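Ice on the Underside: Notes on Europa's Shell

Europa has an ocean, or nearly everyone who studies it thinks so, and that ocean sits under a lid of ice miles thick. Most articles skip straight past the ice to get to the water. This month we stay with the ice for a while, mainly the bottom of it, where the shell meets the sea.

The surface gets down to temperatures that make steel brittle. Ice that cold behaves a lot like rock. You could build a house out of it and the walls would ring if you hit them. Go down a few miles, though, and it warms up. Near the base it is close to its melting point and can creep, the way a glacier does on Earth, only much more slowly. Warm ice may rise in blobs while colder ice sinks around it. If that is happening, the shell is turning over, and material from the ocean could be getting carried up toward the top.

Jupiter does the heating. Europa goes around it in about three and a half days on a path that is slightly stretched, and it gets squeezed and released on every lap. The flexing warms the inside. It also cracks the surface, and those long reddish-brown lines are what you see in nearly every picture of the moon.

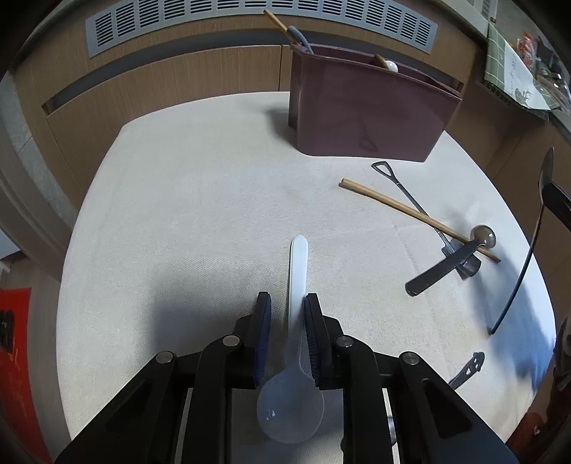 A spoon, chopsticks and a utensil caddy on the table.

The underside is harder to picture. When seawater freezes it pushes out most of its salt, and on Earth the leftover brine drains down through the new ice in thin channels. Something like that could be going on at Europa. There is another idea that people who work on Antarctic ice shelves will recognize: small crystals form in the water, float up and collect against the ceiling like snow falling the wrong way. Ice made like that traps less salt and comes out purer. Which kind Europa has matters a good deal for radar, because salty ice soaks up the signal and clean ice lets it through.

Our reading group spent the November meeting on this, and went 40 minutes over. The group's shell model, Trerkomer, now runs 360 steps per orbit, up from the old setting, and the short report is in the Hestora library as number 39. The plots of the warm layer came out better than the ones in the spring version. The salt part is still a rough guess — we put in 2 values and drew a line between them.

If you want to run it yourself, ask for the Soliman build. The older Miment files will open in it, but the depth scale needs to be reset by hand before you start.

Next month's item goes back to Jupiter itself and the color of its belts.

Contact the newsletter desk | © Hestora Newsletter | Back to top

Recent items
Why Io Never Runs Out of Sulfur
Reading a Crater Count
Rings Around Small Bodies
Trerkomer: What Changed in the Spring Version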